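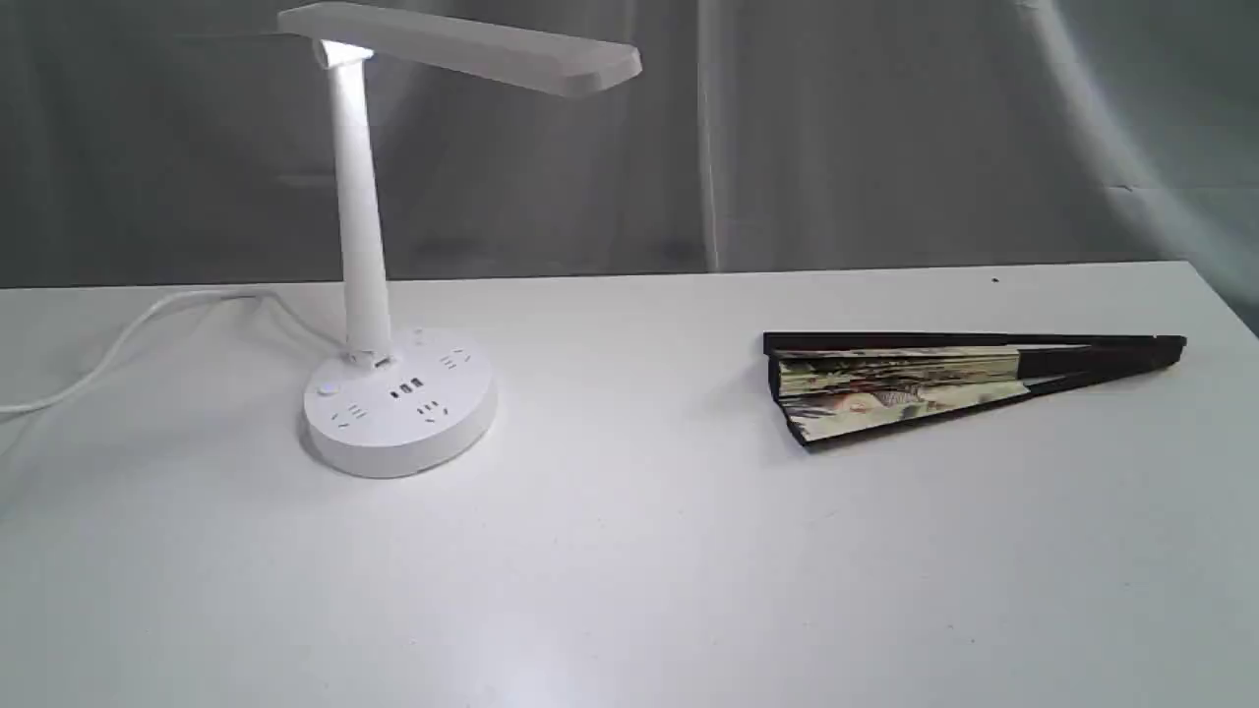

Puesto de prueba: lámpara con base multitoma y abanico plegado.

Firner 222, pinza eléctrica de 2 dedos. Aviso de seguridad

Afecta a las unidades con controlador Prostel y firmware 6. Tras una parada de emergencia con pieza sujeta, el rearme puede ejecutar la apertura pendiente sin orden del operador. La pieza cae. En objetos delgados, el fallo inverso: cierre a fuerza nominal sin leer el límite programado.

Medida provisional: retirar la pieza antes de rearmar y esperar 600 ms entre rearme y primera orden. No usar con cables bajo tensión en la zona de agarre.

Recambio del controlador: Horobets.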